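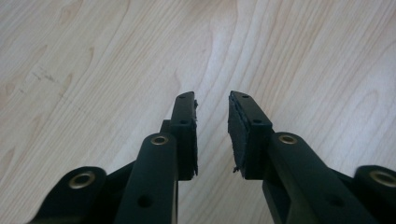
Reflective Journaling and Perceived Stress Among First-Year Students: Report of a Student Project

Department of Health Promotion, Skirkness College
Final report, undergraduate project module

1. Background

The relationship between long-term stress and physical health has been discussed widely in both medical and popular writing. Students entering higher education face a number of changes at once: a new place to live, new financial duties, and a different pattern of work and sleep. Many report headaches, stomach trouble and poor sleep during their first term, and few of them seek help for these complaints.

Expressive writing has been proposed as a low-cost form of support. In its usual form, the participant writes privately for a short period about a difficult experience, without concern for spelling or style. Earlier project groups at Skirkness College examined group counseling and exercise classes. Journaling had not been studied by students of the department before the present project.

2. Aim

The project set out to examine whether a short program of guided journaling was acceptable to first-year students, and whether those who took part reported a change in perceived stress and sleep quality. A secondary aim was to record the reasons students gave for stopping.

3. Participants and Recruitment

An invitation was sent to 300 first-year students living in the Sistholm and Velter residence halls. Students who were already receiving treatment for a mental health condition were asked to speak with the college health service before enrolling. In total, 60 students gave written consent and completed the opening questionnaire. Of these, 39 completed the full program and the closing questionnaire.

Participation was unpaid. Students were told that they could leave at any time without giving a reason, and that their journals would remain their own property. No journal was collected or read by the project group.

4. Method

The program ran for 5 weeks, starting in October and ending in November. Participants were asked to write three times a week, at a time of day of their choosing. Each week had a written theme, supplied on a printed card:

Week 1: A place where I feel at ease
Week 2: Something I have been putting off
Week 3: A relationship that has changed
Week 4: How my body tells me I am tired
Week 5: A letter to myself at the end of the year

The Gündoğdu prompt set, prepared by a previous class for use in peer support training, served as the starting point for the cards. The wording was shortened after a trial reading, in which several students found the original prompts too long and somewhat clinical in tone.

Perceived stress and sleep quality were measured by a questionnaire given before the first week and again after the last. The closing questionnaire also contained four open questions. Answers to these were read separately by two members of the project group and sorted by theme. Where the two readings differed, the group discussed the answer until agreement was reached.
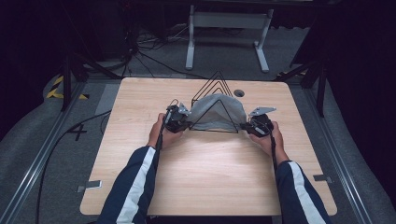
5. Results

Most of the students who completed the program reported lower perceived stress at the close than at the start. Changes in sleep quality were smaller and less consistent. Residents of Velter reported more disturbed sleep at both points, and several of them mentioned noise from the road in their open answers.

The third theme drew the strongest response. A number of participants wrote that they had been surprised by how much they had to say about a friendship or a family tie that had ended or become distant. Some described this as a relief. Others found the week uncomfortable, and four wrote that they had set the card aside and returned to it later.

The fourth theme was described as the most useful in daily life. Participants listed tight shoulders, jaw pain and loss of appetite among the signs they had begun to notice earlier.

Students who stopped before the end most often named a lack of time. A smaller number said that writing about difficult matters alone left them feeling worse, and that they would have preferred to talk with another person.

6. Limitations

The project had no comparison group, and the closing questionnaire fell after the mid-term examinations, when stress might be expected to drop in any case. Participants chose to take part and may have been more open to journaling than their classmates. The findings should not be read as evidence that journaling treats or prevents illness.

7. Recommendations

The project group recommends that the prompt cards be made available in both residence halls at the start of the fall term, together with the contact details of the college health service. The card for the third week should carry a note stating that the theme may be skipped. A future project could pair the writing with an optional discussion hour and should include a group of students who do not write, with both questionnaires completed before the examination period begins.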